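Shop Tips: Getting a Bin-Picking Service to Earn Its Keep

28 August 2025
By Soo-ah Jin
Filed under: Workshop, Automation, Things We Paid For

We make wooden toy sets and a small line of drawer dividers, and for years the least loved job in the shop was taking painted blocks out of one bin and putting them in another in some kind of order. I did it. Muthu Bhat did it. Zakhar Hnatiuk did it while listening to audiobooks about submarines. In July we signed up for the Rarach trial, where they bring in a robot arm, set it up beside your bins and let you argue with it for a while before you commit.

The trial cost us $441. The full service is $2,651 a quarter, and I have opinions about that further down. What follows are the tips I wish had been in the welcome packet, which was mostly a picture of a handshake.

Before they arrive

Clear more bench than they ask for. Rarach's sheet gives you the footprint of the arm and forgets that the arm likes to swing. We moved the band saw cart twice.

Decide which bins you're using and stick with them. Muthu swapped ours for a nicer pair on the first afternoon and we lost an hour to recalibration.

Put a clamp on anything that can creep. A bin that gets nudged a little on every pick will have wandered by lunch, and the arm will go on reaching politely for where it used to be. An ordinary bar clamp is fine. You own too many of them already.

Tape the corners. Painter's tape on the bench shows you where the bin belongs when someone lifts it out to sweep, and someone will.

Loading the bin

Start with fewer parts than your pride suggests. We tipped in 61 blocks for the first run and watched the arm consider its options like a man at a diner with a nine-page menu. With 10 it was quick and almost cheerful.

Long parts are harder than short ones. They lean on the walls and they lie across each other, and a block pressed flat against the side leaves little room for a finger to get behind it. Bins with sloping sides help a bit. Shaking the bin helps too, although Rarach's technician, Yi-an Ahn, would like you to stop the arm first. She said this twice, looking at Zakhar both times.

Watch your lighting. Glossy paint under a bare bulb gave us more missed picks than anything else. We hung an old bedsheet over the worst window and things improved.

Scuffed bins are no trouble, so don't buy new ones. Dark parts in a dark bin may be another matter, so ask before you repaint.

Looking after the fingers

Wipe them at the end of the day with a dry rag. Sawdust gets on everything, and a dusty finger on satin paint slides right off. Skip the furniture polish. I won't say who tried the furniture polish.

Check that the hoses have slack at both ends of the reach. If one pulls tight, stop and call. The hotline is run by a firm named Turkia and they pick up fast, with hold music so short you never learn the tune.
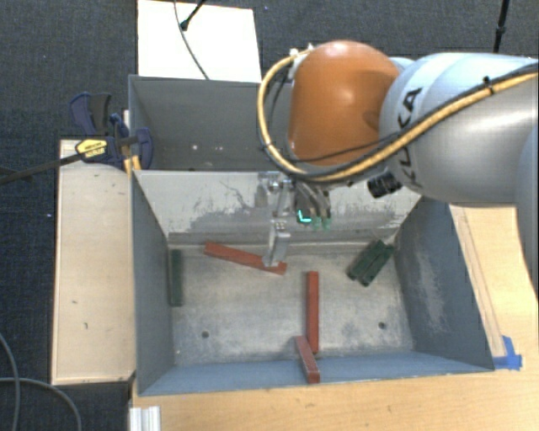 CATEGORY: BIN PICKING

Red and green blocks are our standard test mix, and a mix is worth having. Two colors let you see from across the shop what's left in the bin, and you can ask for one color first if you're paying for the sorting option. With the arm over the front bin, the flat finger comes down over one end of the block, so leave a gap between neighbors where you can. Pairs lying snug against each other are the ones I'd pull apart by hand before pressing start.

Is it worth the money?

For us, just barely. The arm is slower than Muthu on a good morning and much faster than Muthu after lunch. It saved enough dull hours that Zakhar finally fixed the dust collector, a job first mentioned two winters ago.

I'd mark Rarach down for the invoices, which arrive in three parts and agree with each other only in spirit. Ga-eun Bae, who keeps our books, has asked me to say that in print.

If your parts change every week, stay with the trial and rent again when you have a big run. If you make the same block all year, take the quarter, and ask them to throw in the spare finger set. They will, after a short sigh.

Next month: getting paint out of a bar clamp thread.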